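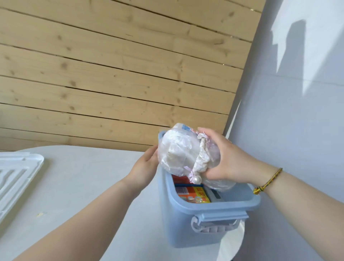 Zitiveck band meeting, minutes taken by me (bass, and apparently secretary for life). We met on 24 November 2020 over video, all four of us plus Araceli Carrillo from Tedach, and the main business was getting the second album out of our heads and into people's mailboxes by March. Before we officially started we got stuck on sleeve colors for a good long while, so I'm putting it up front. Araceli wants everything softer this time. Her reference was a pale pink, the pink of the little ribbon bow on that lace ruffle, with the round pearl bead hanging under it, set against a lot of white. Our drummer said we're a punk band. Araceli said yes, and the last sleeve was black on black and you couldn't read the title in a record store. She has a point! Pink on white goes forward to a mockup, and black on black is not dead, it's resting.

Present: me, Dougie (guitar and vocals), Pilar (drums), Hank (other guitar, joined after item 2, his internet was down), Araceli for the label.

1. Last meeting's minutes

Approved, with one correction from Pilar. I wrote that she "agreed" to re-record the fills on track four. She would like it on the record that she said she'd think about it. She has thought about it and the answer is no. I listened again last night and I kind of love the fills now, so I'm not fighting this one.

2. Masters

Ásgeirsdóttir sent back the second round of masters and they're so much louder than the first, but in a nice way, you can still hear the room. Dougie thinks the vocals are buried on "Kitchen Knife Summer" and nobody else hears it. We listened to it together over the call, which was useless because it came through Araceli's laptop and sounded like a bee in a soda can. Everyone is going to listen at home on real speakers and send notes to me, and I'll send ONE email. Last time she got four emails from us with four different opinions about the same snare and she was very polite about it.

The gap between tracks six and seven needs to go. They're supposed to run together. I'll put that in the email too.

Running order is final. I'm typing it here so we can all stop: it's the order on the shared sheet, with the slow one closing side A. Dougie asked if we could revisit. No.

3. Pressing (Hank is here now, hi Hank)

Araceli went through the numbers from the plant. The first pressing will be 385 copies. I asked why such a funny number and she said it's what the budget comes to once you take out the inserts, and she'd rather have inserts than a rounder number. Fine by me, I want the lyric sheet.

We have 152 preorders already from the mailing list, and we haven't even put a song out! Pilar made us all stop and be happy for a minute, and I'm glad she did. I was already halfway into worrying about postage.

Test pressings should come to Araceli first and then get passed along. We talked about each of us getting a set, but there aren't enough to go around, so it's Araceli, then Dougie, then me, then Pilar, then Hank. If you have it for more than a couple of days you get a phone call. Please play the whole thing, both sides, and write down where you hear anything weird with the track and the time. "Side B sounded off" does not help Araceli when she's talking to the plant.

Hank asked about colored vinyl. It adds to the cost and pushes the date back, so we're going with black. He took it well.

4. First single

Long one. It's between "Kitchen Knife Summer" and "Toll Road." Dougie and I want "Toll Road" because it's short and it gets to the chorus right away, and Pilar and Hank want "Kitchen Knife Summer" because it's the best song we've got. Araceli wouldn't break the tie, she said the label would be happy with either and then she sort of looked at the ceiling, so I think she wants "Toll Road."

Where we ended up: "Toll Road" goes first, in January, and "Kitchen Knife Summer" comes a few weeks before the album with the video. Pilar voted for this on the condition that the video has a real budget and isn't just us in Hank's garage again. Araceli is checking what's possible.

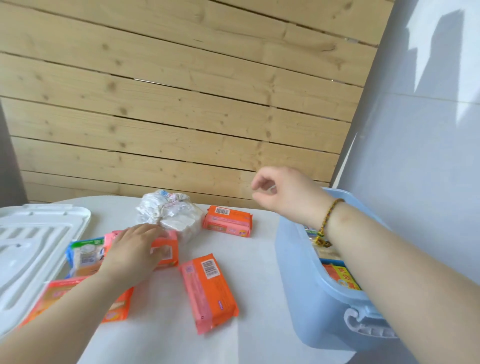 The premiere is the other half of it. We'd like a website to host the first song for a day or so before it goes everywhere, and Araceli has a few in mind who liked the last record. She needs a short paragraph from us about what the song means. Dougie wrote it, so Dougie is writing the paragraph. He says it's about a toll road. We've asked for a little more than that.

5. Bio and photos

Our bio still says we're "a new band." We've been doing this since Hank had long hair. I'm rewriting it and I'd like everyone to send me one thing they want in and one thing they never want to see again (mine is "blistering"). Keep it short, the old one had a whole section about our van and we don't have the van.

Photos: everybody please look for something usable from the last tour. We're not getting together for a shoot right now, so if we have to, we'll do four separate pictures and put them side by side. Pilar hates this idea. Pilar is welcome to find a good one of all four of us with our eyes open.

6. Shirts

We're doing a short run of 20 shirts with the preorder bundle, and they'll be $15 each on their own if there are any left. Hank is asking his cousin about the printing since she did the last ones and they've held up in the wash. White ink on black or black on white depends on the sleeve, so nothing gets ordered until we've all seen Araceli's mockup. Sizes: we always run out of large and get stuck with small. More large.

7. Release show

The room in Takville is still willing to pencil us in, but they can't promise there will be an audience by March, or that they'll be open. I talked to them and they were lovely about it. They'd let us come in and film a full set with nobody in there, and we could stream it on release night. Dougie isn't sure about playing to an empty room. I said we've played to an empty room plenty of times and at least this one has good lights.

We agreed to say yes to the filmed set and treat a real show as a bonus. Pilar is finding out who could run sound. We haven't all been in the same place since the recording, so we'd need a rehearsal or two with the doors open and masks on, and we need to be grown-ups about it if anybody feels sick. I'm bringing the long cables. Somebody else please bring the power strip, because mine sparks.

8. Any other business

The band email password has been changed again and I'll text it to everyone. Please write it down this time.

Hank has a new riff and played it for us. It's good! It's not going on the album. It starts the folder for the next one.

Dougie still has my tuner.

To do before next time:

Everyone: master notes to me, bio yes/no, tour photos
Me: one email to Ásgeirsdóttir, bio draft, reply to Takville
Dougie: "Toll Road" paragraph, my tuner
Pilar: sound person
Hank: shirt quote
Araceli: sleeve mockup, video budget, premiere emails

Next meeting is in two weeks, same link, and I'll send a reminder that morning.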